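Chapter 4
Surfaces: Wood, Grain and What We Put On It

Before you start: find a table. Any table. Kitchen, desk, the one in the hall with the mail on it. You'll need it for the first exercise and again on p. 82.

Most people can't describe the table they eat at. Ask Esther Mwakalinga, who taught the Saturday furniture class at Urio for years. First night, same task every time. Draw the grain of your own table from memory. Fifteen students, fifteen sheets of straight lines. Grain is hardly ever straight. It waves, spreads out, bunches up again. Some bands wide, some thin as a pencil line.

Why it matters. Grain tells you how a board was cut, and which way to sand, wipe and oil it. With the grain, always. Go across it and you leave scratches that show up the minute the lamp is on.

Three words to learn now, the rest come later:

Figure. The overall pattern you see on the face of the wood.
Ground color. The lighter color between the dark lines.
Sheen. How much light the finish throws back. Flat, satin, gloss.

Sheen is the one beginners skip. A smooth finish picks up a window or a bulb and the color goes pale right there. Looks like wear. Often isn't. Move your head before you reach for the polish!

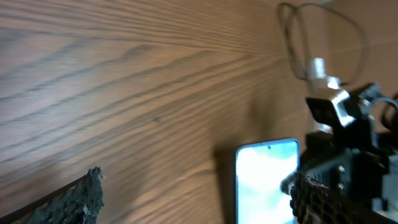 Fig. 4.1 Dark, wavy grain on a tan ground, with a pale highlight across the middle. Note the shadow to the left of the phone.

Now the second half of the chapter, the stuff that lands on a surface. Phones, keys, cups, the Belodach catalog you meant to throw out. Kanini Kombo kept a log of her own desk one August for the Zostwood workbook, and we use parts of it in section 4.3. Read it before class if you can. It's short.

A bright screen next to wood does odd things to the eye. The wood looks darker then it is. Shadows look like stains. So when you check a surface for marks, clear it first, all of it, then look from low down, one side and then the other. A speck might be dirt, might be a tiny dent. Fingertip will tell you. If it moves, wipe it. If it dosen't, write it down and leave it for section 4.4.

You will need: a soft cloth, pencil, plain paper, a desk lamp you can move. The Fukden sample card (item 2346) is handy but not required.

Exercise 4.1
Sit at your table. Lamp on the left. Draw the grain in one corner, a patch the size of your hand. Then lamp on the right, draw it again on a fresh sheet. Don't look at the first one. Compare. Bring both to class.

4.1 How a board gets its lines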